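Tulip season with the new arms on the line

I've been bunching tulips at Drendthorpe for long enough that my hands do it while my head is somewhere else, usually lunch. So when the office put up a sheet in the break room saying part of the bunching was going to be automated, my first thought was a rude one, and my second was to count how many payments I had left on the car.
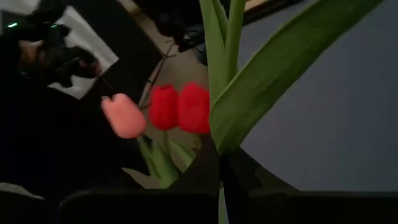

We're a few months in now and people keep asking me how it's going (my sister, my dentist, a guy at the feed store who I'm pretty sure just wanted to complain about self-checkout). So I'm writing it down once and then I'm going to send everybody the link!

First, what the job was. Stems come out of the cold room in crates, we pick through them, pull anything with a split leaf or a bent neck, line the heads up, strip the bottom leaf if it's ratty, make the bunch, band it, sleeve it, bucket it. All day, standing, with wet sleeves. In the busy stretch before spring we've got 38 people in the shed, and by the end of it half of them are wearing wrist braces. I've had mine since my second year. It's purple and it smells terrible.

What the arms do is the picking up and laying down. That sounds like nothing, but it's the part that kills your wrist, because you're pinching the same little pinch over and over. They take a stem low, where it's tough, and put it down with the head where it's supposed to be. Then a person looks at it, fusses with it and bands it. We run two of them on our side of the shed. The system is called Dideck, which everybody pronounces differently, and the company that set it up for us is Kettani. Their people were with us for weeks and were mostly very nice and mostly very cold, they did not believe us about thermal socks until the third day.

The first couple of weeks were rough, I'm not going to pretend. A tulip is a pain of a flower to handle. The stem is juicy and it squeaks and if you squeeze it too hard you don't see anything wrong until the next morning when there's a brown thumbprint on it. And no two of them have leaves in the same place! You'd get an arm going for a stem and coming up with a leaf, very pleased with itself, and the stem still lying there in the crate. We had a bucket just for the casualties and I took a lot of flowers home. My kitchen looked like somebody had died.

One of the Kettani folks asked me how I decide where to hold a stem and I stood there like a fool. I don't decide! I've never decided. So I had to slow down and watch my own hand, and I found out I roll the stem a quarter turn before I lift it so the big leaf swings out of the way. I've been doing that for years. I told them and they wrote it down, and I got a little bit proud and a little bit mad, both together, and I chewed on that the whole drive home. If the thing I know is worth writing down, then is it worth something on my check? I asked. The answer was a longer conversation than I wanted, but there is now a tender rate (tender is what they call whoever is minding the arms) and it's better than the bunching rate. Not a lot better. Better.

So that's one change, there are two kinds of jobs on the floor where there used to be one, and that has made things weird. Some people didn't want the tender training, or couldn't do the hours for it, and now they watch somebody who started the year after them make more for standing still. I'd be sore too. I think the training should have been offered on both shifts from the start and I said so, and they did add a late one, but it was after the first group was already picked.

The other big change is the talking. We used to stand across from each other at the long table, eight to a side, and you'd get through a whole divorce in a morning. Now the stations are spread out and angled so the arms have room, and the nearest person to me is behind my shoulder. I miss it more than I thought I would. We've started taking the first break all together instead of in halves, and that's helped some.

And what about the pace? My best morning by hand, years ago, with a radio and a grudge, I did 972 stems before first break. I'm not going to touch that number now and neither is the arm. It's slower than a good person. What it doesn't do is get slower after lunch, and the office likes that very much. The office would like everything to come out at 100 every hour like a metronome, and flowers don't come in like that. When a crate of Dokska comes through (it's a lovely big red one, heavy head, floppy as anything) I just turn the speed down, and so far no one has said a word to me about it.

Did people lose jobs? Nobody was let go from the permanent crew. But we took on fewer seasonals this time, and I know some of those women, they come every year and count on it. The office calls that "no layoffs" and I suppose on paper it is. I don't love how easily that phrase comes out of people. Two of them went to the greenhouse side, and the rest I haven't heard from.

My wrist is good, though. I have to put that in. I opened a jar of pickles in February without asking for help, and I can sleep on my left side again. I still put the brace on some mornings out of habit and then stand there feeling silly and take it off.

Lilies start next month and they're a whole other animal, with the pollen getting on everything, so I've been told to expect the Kettani people back for a while. I'm bringing extra socks.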